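Skindik's mending room gets a new white table

December, by the home and crafts desk
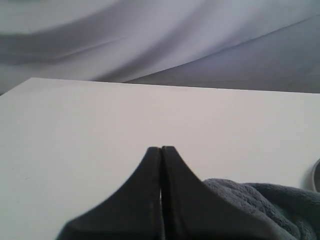
A white top and a grey curtain

I popped into the mending room at Skindik just after 11 in the morning, mostly to get out of the rain, and ended up staying until they wanted to lock up for lunch. The big news (big for those of us who sew, anyway!) is the table. It's plain, smooth and off-white, with no pattern on it at all, and after years of pinning hems on the old brown thing with the burn mark I could have hugged it.

The money came out of the autumn jumble sale, which made £474, a record I'm told. Most of that went to Brinkmann, the furniture people on Clindus Road, and the rest bought thread and a decent pair of shears. They delivered it up the back stairs, which I'd have paid to watch.

Then there's the fabric. Pale grey, hanging in big soft folds behind the table, and it makes that end of the room feel so much calmer. I asked if it was staying up and was told yes, at least until the spring, when somebody may want it for a bedspread. I do hope they change their minds. Dark thread shows up beautifully against that white top, and I found two pins I would certainly have knelt on at home.

There's grey fleece about as well, and fleece is what the winter sessions are all about. The plan is hats and mittens first, then blankets for the shelter at Jonudeo if there's enough cloth left over. Fleece is lovely stuff for beginners, it doesn't fray and it forgives a wobbly line, so don't be put off if you've never threaded a needle. I made a hat last year that fitted only the teapot and they still let me back in.

Sessions run from 4 in the afternoon until the kettle's been round twice. It's free, though there's a tin by the door, and there's room for 30 people on the list, with a good few places still going when I looked. Bring your own scissors if you're fussy about them (I am) and anything that needs a button. Please keep mugs off the new table, there's a shelf for them by the sink.

I've put my name down for mittens.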